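Descaling an old Brunner kettle

mapleporch
My Brunner is 17 years old and I love it dearly, but the scale inside is getting thick! I've been boiling vinegar in it every May and my kitchen smells like pickles for days.

tobyknits
Oh, please try citric acid instead, it's so much gentler on the nose. Two spoonfuls, fill it up, and go read a chapter of something.

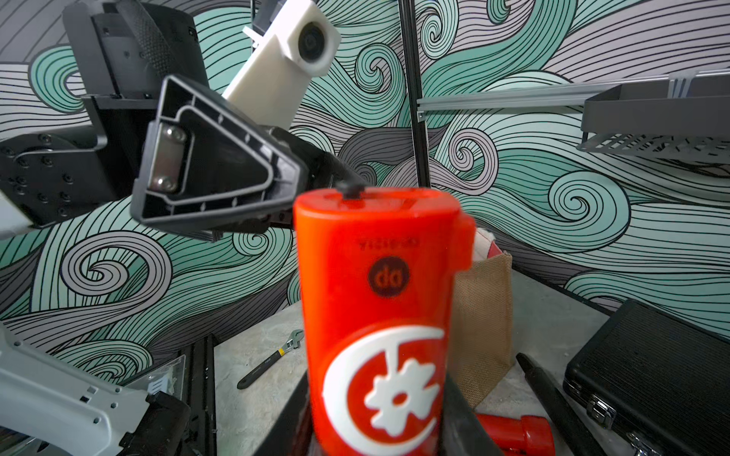
mapleporch
How long do I leave it sitting?

tobyknits
60 minutes, then rinse it 3 times.

gullwing653
I have to disagree, friends. Vinegar has always done fine by me, with a window open.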